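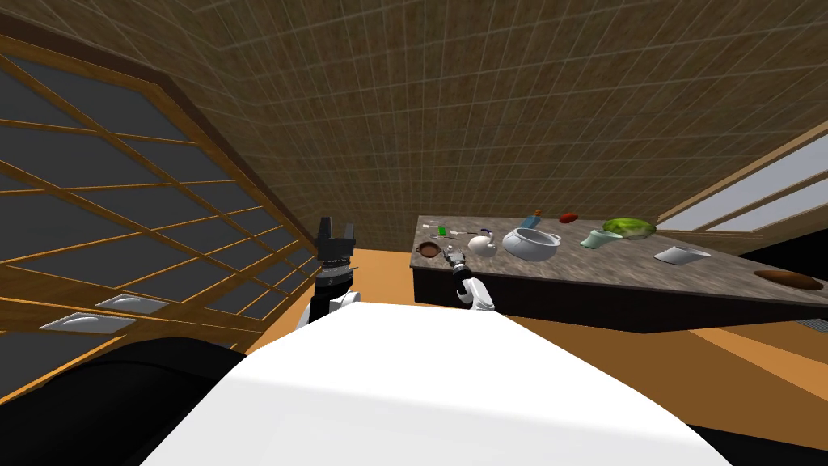 Is the ending of Eklund supposed to be a dream?

Asked by Ilango Chacko, 8/3/26

I finished Eklund last night and I can't work out the last ten minutes. The sister drives back to the lake house, the door is already open, and the mother is at the table as if the funeral never happened. Then it cuts to black. Is she dreaming, or did the mother fake her death like the uncle hinted?

I watched it on Drimeo. The running time there seems shorter than the one on the DVD box, so maybe I missed something. Please don't just say "it's open to interpretation."

2 answers

Sudheer Thevar
It's a memory, not a dream. Look at the sister's coat. She leaves the city in the gray one, and when she walks into the house she has on the green one from the first part of the movie. The radio is also playing the same ferry report as in the opening. The director uses the same trick in Jelach, where the son "comes home" and it's the visit from years before.

As for the running time, the Drimeo version is the festival cut. It drops roughly 2 minutes, mostly the phone call with the uncle after the funeral. In that call he admits he made up the story about the mother -- so if you only saw the short version, the faked death looks a lot more likely than it should. The DVD has the full cut. Skip to chapter 26 and you'll find the call. 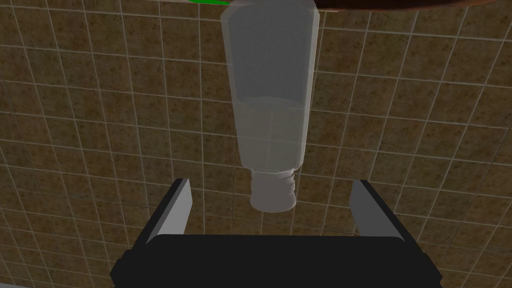
Bottle, upside down

skatden_fan2000
I thought she was dead too, the sister I mean. The car goes off the road in the book. Haven't seen the movie since it came out in September but I'm pretty sure there's a shot of the guardrail. Skatden was better anyway.

Comment from Ilango Chacko
Thanks Sudheer, I missed the coat completely. I'll look for the DVD at the library. There's no guardrail shot in the version I saw.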